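Printed fingers vs. the Roleo pads for cutlery, is anyone convinced?
Grippers and End Effectors > Hand-held

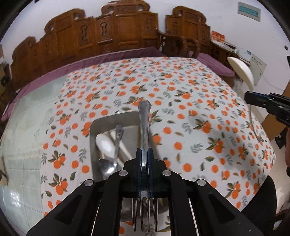

Page 2 of 136

rustbelt_elsa wrote:
Picking this up from the bottom of page 1, where godfrey_o said the cutlery task "basically works now" with the angular fingers. I don't buy it. A fork held upright, tines down, clamped on the pad, fine. Any two fingers that close will hold a fork. My old kitchen tongs hold a fork. What I want to know is what happens when you set it down in a tray with raised rims and the tines catch, and a still doesn't tell me that.

Also the pad is carrying the whole load there. Swap the pad and I bet the fancy finger shape makes no difference at all.

godfrey_o wrote:
I said it works for me, on my tray, with my stuff. I'm not selling anything.

The cutouts in the fingers do matter. The solid ones I printed in August were too stiff and they skated off anything narrow. These give a little. Not a lot, but you feel it in the trigger when you close on a handle.

Chopsticks are the real test anyway and I'd put those ahead of the fork every time. Wooden ones lying at an angle in a flat metal tray, you have to get the tips under without scraping. I can do it maybe every other try.

Mwanahawa R. wrote:
"Maybe every other try" is doing a lot of work in that sentence. Did you write any of it down?

godfrey_o wrote:
No. It was an evening.

Mwanahawa R. wrote:
Then we know what we knew last week. I'm not trying to be rude, but this forum has been through the same thing with the Nyamweya fingers. Somebody gets a good evening, everybody orders a set, and then there's a long thread of people asking why theirs slip. I still have mine. They're in a drawer.

For what it's worth, I logged 1049 grabs on the Roleo pads before I gave up on them for ceramics. Glazed handles with a curve, like that white ladle, rolled in the jaw whenever the bowl was higher than the grip. Flat steel was fine. So my results say the fork is the easy one in that tray and the ceramic is where people should be looking.

toolchanger_ash wrote:
Agree with the ceramic part, disagree that the fork is easy. Fork handles taper. If you grab above the balance point it wants to swing, and two flat pads are lousy at stopping a swing.

What pad is that, godfrey? I can see a blue edge on it and that's all I can see. If it's the stuff I think it is, it gets shiny after a while and then you're holding things with pure squeeze.

godfrey_o wrote:
It's a sheet I had lying around, cut with scissors. No part number, sorry. Four screws on the top of each finger, so I can change the whole thing out in a few minutes if it goes shiny. Hasn't yet.

rustbelt_elsa wrote:
So to sum up the evidence so far: unknown pad, no counts, one evening. And the thread title is asking if anyone is convinced. I'm going to say no.

I'd like to hear about the camera too. Look how hard that fruit pattern on the tablecloth bends toward the sides. That's a very wide lens. You get both grippers in view when the second one comes in from the right, great, but anything out there is squashed into the part of the picture with the worst detail. I ran a wide lens for most of last year and went back to a narrower one. Godfrey, do you undistort before you train, or just feed it in?

godfrey_o wrote:
Feed it in. I tried it both ways and couldn't see a difference.

toolchanger_ash wrote:
Couldn't see one or didn't measure one?

godfrey_o wrote:
You know the answer to that.

Halima Shirima wrote:
Long time reader, I mostly work on the controller side. I think the lens complaint is overdone. For a hand-held tool I'd take the wide view every time, as the other hand has to be somewhere in the picture or the two sides lose track of each other. Elsa, your narrow setup was one gripper on an arm bolted to a bench, if I remember your build thread right. Different job.

The patterned cloth is a good thing too. Our lab table at Ranitstead is plain white and the tracking drifts on it constantly. Orange fruit and green leaves all over gives it something to lock on to. I'd worry more about the metal tray, and shiny steel sitting in a shiny tray.

rustbelt_elsa wrote:
Fair on the bench arm. I'll give you the lens for two-handed work. I won't give you the fingers.

toolchanger_ash wrote:
Does anybody have the Henier jaws and a set of these? Same cutlery, same tray, same person squeezing. I'd trust that over any of us arguing. My Henier set is on loan until spring or I'd do it myself.

Mwanahawa R. wrote:
I have the Henier jaws. If godfrey posts the finger file I'll print a pair and run them against each other. Fork, metal spoon, ceramic spoon, chopsticks. I'll use my own pads on both so the pad isn't the variable, and I'll post the sheet whatever it says.

My guess is they tie on steel and both do badly on the chopsticks.

godfrey_o wrote:
File is in my profile now, it's the one ending in 3706. Print it with the cutouts facing sideways or it snaps along the layers. And please try the ladle too.

Mwanahawa R. wrote:
Don't own one that shape. I'll see what the thrift store has.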